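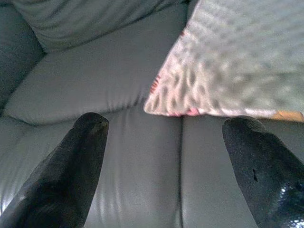 Gray leather seat and back cushion, with textured cloth laid over part of it.

May 4, 2024
Workshop notebook, leather care bench
Entry by Kasun Hettiarachchi

Purpose: to continue the comparison of the Binover and Barua conditioners on finished upholstery leather. The April entries covered cleaning only and are not repeated.

Offcuts were taken from the Floddale hide, cut to 100 mm by 100 mm and numbered on the flesh side in pencil. All were wiped with distilled water and left on the rack overnight. Conditioner was applied with a cotton pad in one direction, left for 20 minutes, then buffed by hand.

Binover spreads thinly and leaves little on the pad. The surface was slightly tacky at the first check and had lost this by the second. No color change against the untreated offcut under the bench lamp.

Barua is heavier and needed more buffing. Offcut 3 darkened along one edge, where the finish had been nicked in cutting. That piece should be excluded from the color comparison but kept for reference.
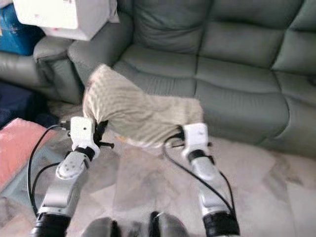

The flex test was run on the Brostier machine at the lower speed setting. Fine creasing was present on the untreated piece when the machine was stopped at 70 minutes. The Binover pieces showed less of it. The Barua pieces could not be judged fairly, as the clamp had slipped on one and left a mark across the grain. Repeat with the new clamp pads.

Colleagues are asked to record the batch number of any conditioner opened at this bench. Two bottles on the shelf carry no opening date and should not be used for test work.

Outstanding: repeat flex test, Barua only. Rub test, dry and damp. Return Brostier key to the office.

K.H.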